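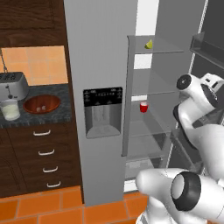 **Ferkance, buying in the second row of houses: is the lake fee worth it?**

**marlo_k** · October 30, 2024

Hello all. My wife and I are looking at a house in Ferkance, on the side away from the lake. We rent in the city now and want to move before winter becomes serious, so possession in December if it goes well.

The agent says that every house in Ferkance has the same right to the dock and the beach path, also the houses in the second row. But in the papers I see two different fees. One is the normal neighbourhood fee and the other is called "shore access", 712 dollars per year. The seller has not paid this second one. If we don't pay it, do we lose the right for always, or can we start again later?

Also I would like to hear how it is to live there in general. Please excuse my English, I learned it as an adult.

**tamarack22**

We have been in the second row for years and we pay it. You can start again later but there is a rejoining charge of 1000 dollars, on top of the yearly fee. Ask the seller to clear this before closing. It should be written in the offer, don't accept a promise from the agent.

As for living there, it's quiet. The road is ploughed early, the neighbours wave, and the school bus stops at the mailboxes.

**gravelroad**

I'd say skip the shore access. The public beach at Lai is a short drive and it costs nothing. We paid the Ferkance fee for two summers and went down to the dock maybe when my sister visited. The path is steep and there is no parking at the bottom, so you carry everything by hand.

**tamarack22**

That is your use of it, fair enough. But when you sell, the buyer will ask. A house with the access paid up is easier to show. I have watched the listings here for a long time and the ones without it sit longer.

**gravelroad**

They sit longer because they are priced like lakefront and they are not lakefront. The fee has nothing to do with it.

**marlo_k**

Thank you both. I did not know about the rejoining charge, the agent did not mention it. Is it to be paid by the person or by the property? If the seller stopped to pay, and then I buy, am I a new member or a rejoining one?

**pinecone_hill**

By the property. It follows the lot number. I was caught by exactly this when we bought. Our lawyer found it two days before closing and the seller agreed to take it off the price, but he was not happy and we had a bad week of phone calls.

Also ask who built the house. The older streets are by Stemex and the newer ones, past the water tower, are by Kuvton. In my opinion the Stemex houses are better. Smaller rooms, but the basements are dry and the lots have real trees.

**oldfence**

Disagree with pinecone about the builders. I have lived in both. My Stemex house was cold in the bedrooms every winter and the windows had to be changed. The Kuvton one is warmer and the garage fits my truck. Yes, the trees are small. They will grow.

**pinecone_hill**

Which street was your Stemex house on? The ones near the entrance were the first and I have heard complaints about those. Ours is further in and the windows are original, no draft.

**oldfence**

Near the entrance, yes. So maybe you are right about the rest.

**marlo_k**

The house we like is by Stemex, third street from the entrance, on the corner. The kitchen is older but everything works and we don't plan to change it soon. What worries me more is the slope behind the house. The inspector can come next week. Is there something special he should look at?

**tamarack22**

Ask him to check the drain along the back fence. On the corner lots it collects the water from the street above. If the grate is clear you're fine. My neighbour cleans hers every fall and has no trouble.

**gravelroad**

And the retaining wall, if there is one. Find out if it's on your lot or on the common land. The survey will show it. If it's on your lot, you pay for it.

**birchbark_ab**

Reading along as we are also looking there. Does anyone know if the neighbourhood fee covers the ploughing of the driveways, or only the road?

**pinecone_hill**

Only the road. And the plough leaves a big ridge of snow at the end of your driveway, so have a good shovel.

**marlo_k**

I spoke with our lawyer. She asked for a statement from the neighbourhood office that shows what is owing on the lot. She will put in the offer that the seller pays the rejoining charge and the present year of shore access. The agent thinks the seller will refuse one of the two. We will see.

gravelroad, I understand your point about the beach at Lai. We went to look and it is nice, but the parking lot was full even in this cold, and my wife wants to swim in the mornings before work.

**gravelroad**

In the mornings it's empty, for what it's worth. But if she will use the dock, then pay it. Tell her to wear proper shoes on the path.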